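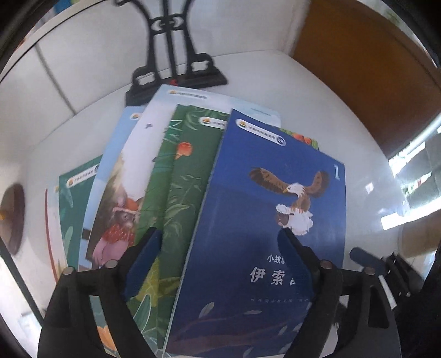 Picture books, with an Aesop's Fables title at the front.

Kerkdale's old seed warehouse is taking bookings for parties and small weddings from July, after the best part of a year shut. New kitchen, new floor upstairs, same draughty stairs. The Tulletti catering firm has the lease and will do the food for anything held on the ground floor. Upstairs you can bring your own.

First event is a baby shower, already in the diary. After that a christening tea, two engagement dos and a ruby wedding lunch. Evenings are going quicker than afternoons, the firm says, and there's nothing left on the main floor for the last part of August.

Hire is by the half day. Mornings run till one, afternoons from two, evenings finish at 11 sharp with the music off half an hour before. That last bit was a condition of the licence and was argued over at length, mostly by people on Rocha Street whose bedrooms back on to the yard. They wanted ten. Tables, chairs and white cloths come with the room. Glasses are extra, so is the long mirror and the flower stands.

Deposits are a sore point. Tulletti first asked for half up front, then dropped it to a third after complaints, and anyone who paid the higher amount gets the difference knocked off the final bill. Don't ring about it, they say, it's being done automaticaly. Cancel with more than 21 days to go and you get the lot back. Less than that and you lose the deposit, though you can move the date once.

Food. Cold table is the cheapest way to do it: poached salmon, a ham, three salads, bread, a pudding. The afternoon tea is dearer per head but has been the favourite so far, with little choux buns and a lemon cake cut small. Hosts can bring in their own celebration cake with no charge for cutting it. Drinks have to go through the bar downstairs. Upstairs, corkage on wine and fizz only, no spirits.

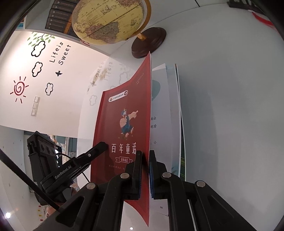 Photo: Kerkdale Notes

Flowers are left to whoever is giving the party. The Tomusmont nursery on the hill road has offered buckets of cut stems at a set price for anyone with a booking, mixed colours, no picking and choosing. Collect the day before, they don't deliver. Sweet peas until they go over, dahlias after. Bring the buckets back or pay for them.

Decorations are allowed on the beams upstairs, tied and not pinned. No confetti indoors, paper or otherwise. Candles in jars are fine. Balloons fine too but they must go home with you, the bins in the yard are already too small for the job.

Parking is the weak spot. Room for 6 cars in the yard and that includes the caterers' van, so in practice it's less. Overflow is the cattle market car park, free after four o'clock, a five minute walk and uphill comming back. The lift is working and goes to both floors.

The work on the building cost more than planned, with the final 2000 pounds going on a new front door after the old one was found to be rotten underneath the paint. Green again, same as before.

Open afternoon to look round is planned for June, from two, tea and a slice of something included. Bookings at the warehouse office, side entrance, mornings only.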